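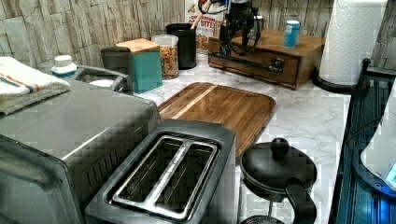
Clay in the morning, songs at night: a conversation with Qistina Hartono

Qistina Hartono answers the door with clay up to her elbows and starts talking before I've got my coat off. She has been making small figures for the next show since six in the morning, she has a rehearsal at four, and there is a song she wants to play me that she finished on the bus. I came for an hour. I left after dinner.

If you saw Sullness last July you already know her, even if you don't know the name. She wrote the play, built the masks, and sang the long lullaby at the end from behind the back row, so that half the audience turned around in their seats. I was one of them! It was her first full-length piece, and it filled a converted boat shed for three weeks.

"I thought we'd get our parents and maybe the people who rented us the chairs," she says. "Then a woman came up to me on the second night and said she'd driven over from Lau because her sister told her to. I didn't know what to say to her. I think I thanked her for the gas."

Qistina grew up in a house where everyone made something. Her grandmother sewed, an uncle repaired accordions, and she drew on whatever paper was around, mostly the backs of receipts. Theater came along at school, and at first she hated it.

"I was cast as a river. I had to lie on the floor with a blue sheet over me for the whole second act, and I was so bored that I started making faces under the sheet. Then I started making voices for the faces. I'd say that was my training, really. Everything I do now is some version of what I was doing under that sheet."

The first masks were papier-mâché and fell apart in the rain. Clay came later, when she took an evening class with Guilan Long, a potter who still fires most of her work. Guilan had never made anything for the stage and wasn't sure she wanted to.

"She told me a mask made of clay was a stupid idea, too heavy and too easy to drop. She was right. So now I sculpt in clay, we take a mold, and the thing the actor wears weighs almost nothing. But I keep the clay ones. They're on the stairs. You'll have to step over them if you need the bathroom."

I did step over them, very carefully. They are wonderful up close – lopsided, a little rude, with thumbprints left in the cheeks. One has my old math teacher's eyebrows, and I will never be able to prove it.

The new piece is called Tunow. It's about two sisters who inherit a ferry and can't agree on which side of the water is home. Ifeoma Onyeka plays the older one and Nikau Halliday plays everyone else, including the ferry, the younger sister and a goat. Qistina lights up when she talks about them.

"Ifeoma can stand still better than anybody I've ever worked with. You try it, it's terribly hard. And Nikau can't stand still at all, so the whole play is her planted there like a post and him going around and around her. I wrote it that way after one rehearsal. The first draft had nothing like that in it. It had a storm, and a wedding, and I cut both."

Was it painful to cut them?

"The wedding, yes. There was a good song in the wedding. I'll steal it for something else."

Music is the part she is shyest about. She plays a little guitar and a lot of harmonium, and she records at home under the name Prundier, which she says she picked because it sounded like a cheese. The recordings are rough and close and very beautiful. She pressed 201 copies of the first one, having ordered 200 and been sent a spare, and the spare is the one she keeps.

The bus song turned out to be for the goat. She played it through twice, stopped to change a word, and played it again. I've been humming it for days.

I asked whether she ever feels pushed to choose one thing. People have asked her that since she was in school, she says, and always kindly.

"Abla Matar, who taught me drawing, had the best answer. She said, 'Do the one that's bothering you today.' So this morning it was the figures. They have to be dry before Guilan can take them, and there are still two without hands."

There was soup, then more tea, and she went back to the hands while we talked about puppets, the price of plywood and whether a harmonium can survive a boat shed in winter. Tunow opens there in November, and she's hoping to have the heating fixed by then. Bring a sweater anyway.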